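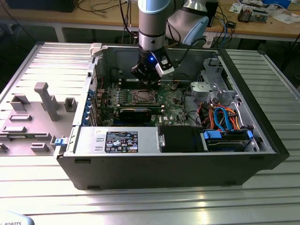
Hanan Azar wrote to ask whether an old office tower is worth opening up at all, or whether it should just go straight to the recycling drop-off in Staroddale. My answer is yes, open it! Even if you only get a couple of usable parts out of it, you learn where everything lives, and the next one goes so much faster.

So this is my little gallery page for the Dell. I've been taking apart old desktops on the big table in Cendbridge since July, mostly to see what can be passed along and what can't, and this one is a nice friendly model to start with (some of the others had me hunting for screws half the evening). If you're new to this, lay the tower on its side the way I do. The whole board faces up at you, and nothing dangles while you work.

My favorite thing in here is all the blue plastic. Blue clips down the wall by the expansion slots, blue rails on the hard drive, a little blue latch on the outside edge of the case - somebody wanted you to know what to grab. I wish every maker did that. The drive rails are the part I always save, as they're a pain to find later and they weigh next to nothing in a drawer.

The square metal frame in the middle of the board is the CPU socket, with the cooler off. Memory slots are the rows right next to it. If you're pulling memory from one of these at home, push the end clips out first and lift straight up, no wiggling.

The silver box with all the warning symbols is the power supply. Please don't open that one! Take it out whole, label it and leave the inside alone. I'm pretty relaxed about most things in a computer but not about that.

Then there's the cable nest over the drive bay, orange and blue and red all looped together. I take a quick phone picture of a nest like that before I unplug anything, and I've been glad of it more than once. Henda tape works fine for tagging the ends, and so does masking tape and a pencil.

More towers to come - I still have 4 on the shelf, and Wednesday evenings are when I get to them.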